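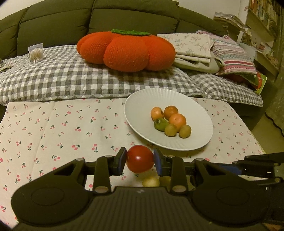 Who can take the Halham scholarship test?
Any student in grades 9 through 12 may register, including home-schooled students. You need one account and one photo ID. The test has 125 questions in four sections, and question order differs from student to student. Short word problems in the first section use everyday things, such as mandarins on a plate or a cherry tomato, and need no science background.

How do I register?
Create an account on the Zalport site, fill in your school details and pick a test center. Registration closes 17 days before the test. The name on your account must match your ID. Spelling errors can be fixed under "My Details" until registration closes.

Can I change my test center?
Yes, once. Log in, choose "Center" and select a new one. If the Marchetti center is full, you can join its waiting list and keep your first choice in the meantime.

How is the test scored?
Each correct answer earns four points. A wrong answer loses one point. Blank answers score zero. Ties are settled by the score in the math section, then by the reading section.

How many scholarships are given?
There are 27 full awards. The top 2000 students also receive a certificate, sent by email in August.

Is there a practice test?
Two are posted under "Prepare." You can take each one as often as you like. Only your latest practice score is saved.
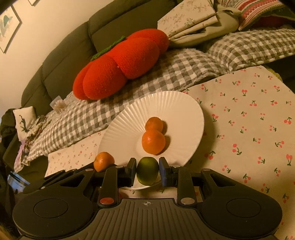
Bláthnaid Foley wrote to ask whether the practice tests are timed the same way as the real one, as her son ran out of time in section three. They are. The clock stops between sections but not within them.

Can I bring a calculator?
No. Scratch paper is provided and must be handed in.

This page was last updated March 2, 2025.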